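Ticket 1948: Inventory app duplicates items after label reprint
Product: Nondari Wardrobe (desktop and phone)
Component: sync / label service
Priority: medium
Status: closed, workaround in place, fix pending

Reported behavior

User keeps a household clothing catalog in Nondari. Each item has a record, a photo and a printed label with a short code. After reprinting a batch of labels on the Rikska label printer, 18 items appeared twice in the catalog. The duplicates had the same photo and description but a new code. Deleting a duplicate on the phone removed it there, and it came back at the next sync.

User also reports that search by color returns both copies, so the count on the summary page is wrong.

Steps to reproduce

Open the catalog on the desktop. Select any group of items and choose Print labels. Cancel the job while the printer is still receiving. Choose Print labels again for the same group. Sync the phone.

Reproduced on the support machine on the second attempt. Not reproduced if the first job is allowed to finish. Not reproduced over USB. 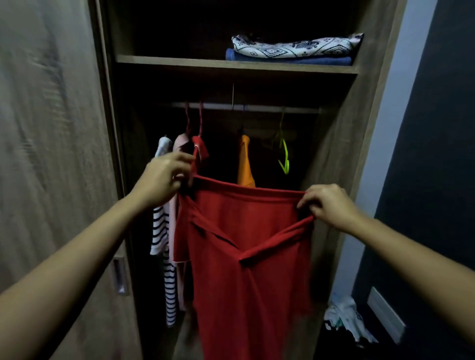 Red knit garment, knotted front.

Log, entry 1

Checked the sync history. The phone is not creating the records. All duplicates carry the desktop as their origin, and the creation time matches the second print job to the second. Ruled out the phone app.

Log, entry 2

Asked user to turn off automatic codes under Settings > Labels and repeat the test with 4 items. No duplicates. Turned automatic codes back on, repeated with the same group, duplicates returned. The label service is asking for a new code whenever it can't confirm that the old one was printed. The catalog then treats the new code as a new item.

Log, entry 3

Deleted records come back for a separate reason. The desktop holds the canceled print job in its queue, and the queue entry includes a full copy of each record. On sync, the copy is newer than the deletion and wins. Clearing the queue on the desktop before deleting stops this. Restarting the desktop app does not clear the queue -- it is written to disk.

Log, entry 4

User asked whether the merge tool could be used instead of deleting by hand. It can, but only with matching set to Photo and description. The default, Code, finds nothing. Matching on Description alone is too loose for this catalog. It offered to merge the record above with a red polo, both having been entered as "red top" with no further detail.
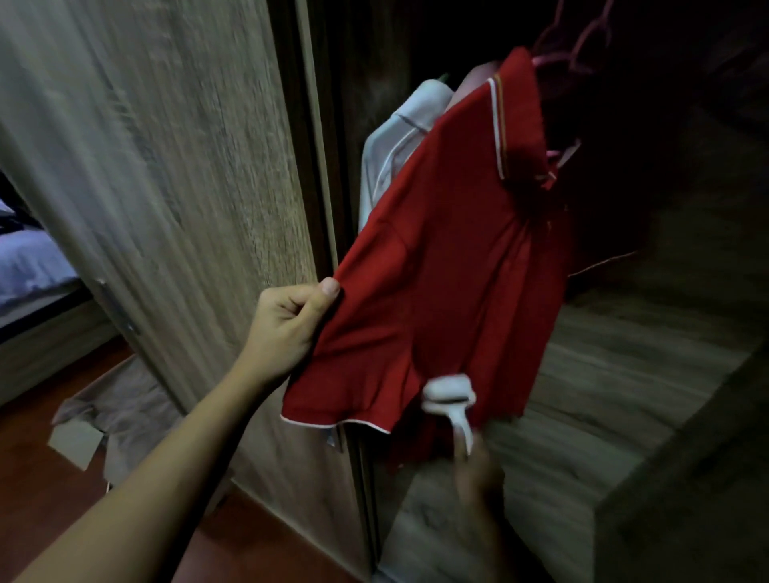 User has since added a neckline field and a sleeve field to the Tops category and filled them in for the items affected. With those fields present, the merge tool no longer proposes false pairs.

Workaround

1. Let any running print job finish or fail. Do not cancel it.
2. On the desktop, open Printer > Queue and choose Clear all.
3. Run Merge with matching set to Photo and description.
4. Keep the older code, so that labels already in use stay valid.
5. Sync the phone last.

Resolution

User followed the workaround. Count on the summary page is correct and no duplicates returned after 6 syncs. Label service defect passed to development, target release March. Setting Codes to Manual remains the safe choice for anyone printing over the network until then.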